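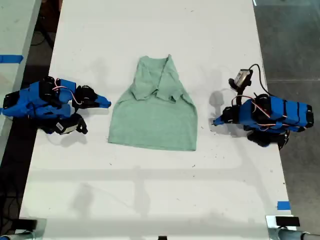 古着の回収と仕分けを続けている「スカキエル古着の会」が、3月の無料配布会に向けて、寄せられた衣類をたたむ作業を進めています。会場になる集会室には冬のあいだに655点の服が届き、セーターや子どものズボン、まだまだ着られそうなコートなど、どれも持ち主の暮らしが伝わってくるようなものばかりで、仕分けの手がついつい止まってしまうのだとか。なかでもいちばん多いのがTシャツです。白く長い台に平らに広げ、裾をまっすぐに整えてから形を作っていくのが会のやり方で、淡いミントグリーンの一枚も、裾はきれいに伸び、襟と袖のあたりはまだくしゃっと重なった、たたみかけの姿です。やわらかい生地ほど肩のところで寄りやすく、慣れた人でも案外手間がかかるそうですよ。

会の世話役を務めるフランシーヌ・ボーリューさんは、「もらっていく方が袋から出したときに、ああ、大事にされていた服だなと思ってくださったら、それだけでうれしいんです。急いで丸めて積んでしまえば早いのでしょうけれど、しわの寄ったシャツはどうしても手に取ってもらいにくくて」と話してくれました。昨年の配布会では、同じような品でも、きちんとたたんで色ごとに並べた棚から先になくなっていったといいます。その経験から、今年は薄い色、濃い色、柄物、子ども用の4つに棚を分け、サイズの札も前より大きな字に書き直すことにしました。

当日は衣類のほか、タオルや布の手提げ袋も並ぶ予定です。どなたでも入場でき、住所や名前を書く必要もありません。用意される持ち帰り袋は200枚ですが、家に使っていない紙袋や風呂敷があれば、ぜひ持ってきてほしいとのこと。大きめの上着を探している方は、かさばりますので、少し丈夫な袋があると安心です。試着用の鏡は入口に近い壁ぎわに置かれ、小さなお子さん連れの方がひと休みできる椅子も出るそうです。

衣類の受け付けは2月いっぱい続きます。洗濯を済ませたもので、ボタンやファスナーがきちんと閉まれば、多少の色あせはかまわないそうです。下着と靴は今回は受け付けていません。たたみ作業のお手伝いも歓迎で、一時間だけの参加でもよく、おしゃべりをしながらのんびり手を動かしたい方にはぴったりの集まりです（お茶も出ます！）。作業の担当はダルシー・デプレさんで、たたみ方は初めての方にも隣でゆっくり教えてくれます。配布会の日時は、決まりしだい集会室の掲示板に張り出されます。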